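Home | Projects | Reports | Contact

Drinks Containers on Study Desks: Project Report
Zotitz group, submitted Jan 30, 2018

1. Aim

Our group wanted to find out why shared desks fill up with bottles and cups, and whether a simple rule about where to put them would help. The work was done in the Istuvia study rooms. Each desk has side panels, so things pushed to the back tend to stay there.

2. Method

We looked at 12 desks over 30 days. For the first half we changed nothing. For the second half we asked people to keep one drink on a coaster and take the rest away when they left. We wrote down what kinds of container were on each desk, and whether they were for water, hot drinks or something else.

3. What was on the desks

Plastic sports drink bottles were common, and so were shaker bottles and mugs with the spoon left in. Glass bottles mostly ended up at the back.
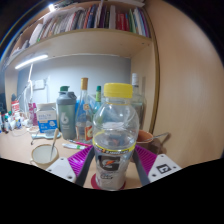
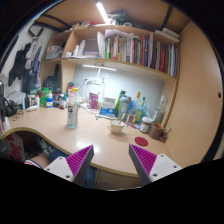
Both: Gatorade bottle, red coaster and shaker bottle on the same desk.

The coaster rule was easy to explain but people used it in different ways. Some kept their drink on the coaster and left everything else where it was. Others moved the coaster to the middle and worked around it. Pens and markers were a problem we had not planned for, as they got mixed up with the cups and we had no column for them in the record sheet.

4. Problems

We did not agree early enough on what counts as a container. Jars and tubs were left out in the first week and added later, so the two halves can't be compared fully. In May we would like to repeat the work with a better sheet and a shelf beside each desk.

Shares 30 | Comments 12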